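How to Sort a Kitchen Junk Drawer (and Keep It Sorted)

By Birdie Mercado

I have lived in the same house for 20 years, and for most of that time the drawer to the left of my stove would only open if you jiggled it and said something nice to it. It held takeout menus, birthday candles, three kinds of tape, a bag of screws from a shelf we no longer own, and more dead batteries than I care to admit. If you have a drawer like that, pour yourself a coffee and set aside an afternoon, and we'll get it done together.

What you'll need: a clear table, a few open bins or boxes, a damp rag, a trash bag, a marker, and some masking tape for labels.

Step 1. Empty the whole thing.
I know it's tempting to poke around in there and pull out the obvious trash, but take the drawer right off its runners if you can and tip it out onto the table. Wipe the inside while it's empty. Mine had a layer of crumbs and pencil shavings that must have gone back to when the kids were in grade school (sorry, kids, but I know it was you).

Step 2. Set your bins side by side.
I like to line mine up where I can reach all of them without getting out of my chair. Give each one a job before you pick anything up. Mine are "stays in the drawer," "lives somewhere else," and "goes away for good." You can add another for things you need to ask your family about, though in my house that one fills up awfully fast.

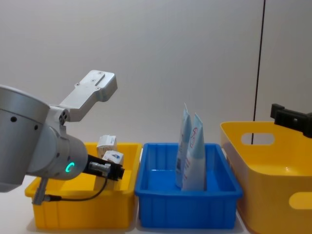 Bins within easy reach, with small boxes in the left one.

Step 3. Pick up one thing at a time.
Hold it, decide, put it down in a bin, and move on. Don't stop to test the pens yet! I lost a good half hour that way once, scribbling on the back of an envelope, and then I found an old letter from my aunt in Beva and that was the end of my afternoon. Little boxes are worth opening before you decide, as people in my family tuck things inside them. I found a spare house key in an old mint tin that way, after we'd already paid to have a new one cut.
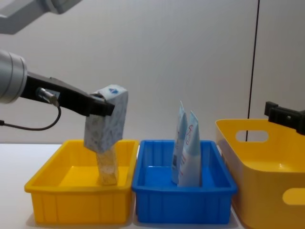 One box at a time, with the bins lined up below.

Step 4. Deal with the leaving pile right away.
Tie up the trash bag and take it out before you do anything else. Old batteries shouldn't go in with it, so put them in a jar and find out where your town collects them. Expired medicine needs its own trip too, and a lot of pharmacies will take it. Then walk the "somewhere else" bin around the house and empty it as you go.

Step 5. Put the drawer back together.
Measure the inside before you buy dividers, and measure the height as well. I once came home with a lovely set from Iltico that stuck up just enough to keep the drawer from closing. These days I mostly use cut-down cereal boxes, which cost nothing and can be swapped out when they get grubby. Scissors and tape go up front, candles and matches at the back. Label the sections with masking tape if you share your kitchen with anyone who puts things away.

Keeping it that way
I go through mine every August, when I'm hunting for school supplies anyway, and now it takes me 16 minutes with the radio on. If something new goes in between times, I try to take something old out. Some weeks I forget, and the rubber bands still get everywhere no matter what I do.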